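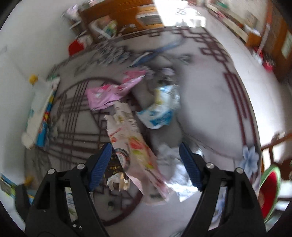

Slide 1: Trash on a tiled floor

Talk for the Gorimitz ward meeting, 24th May. Keep it to the ballot question on the council vacancy.

Start with the rule. When a council seat opens up, the other members pick a replacement, who serves until the next regular election. Our seat opened in January and was filled by a vote of 4 to 4, with the mayor breaking the tie.

Pause for questions on the tie.

The proposal would require a special election instead. The petition needed 451 valid signatures and cleared that by 43. The clerk has certified it.
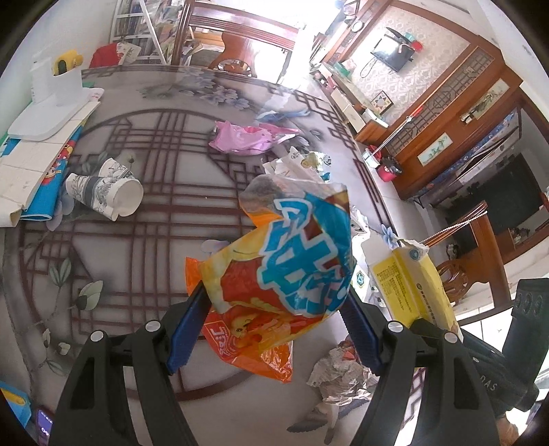 Slide 2: Snack wrapper over a patterned tablecloth

Cost comes next. The city pays for a special election out of the general fund. Say plainly that we don't have a final figure yet.

Opponents say a seat could sit empty for months. Give that point its full time.

Sample ballots are at the back table. Close with the registration deadline and take questions.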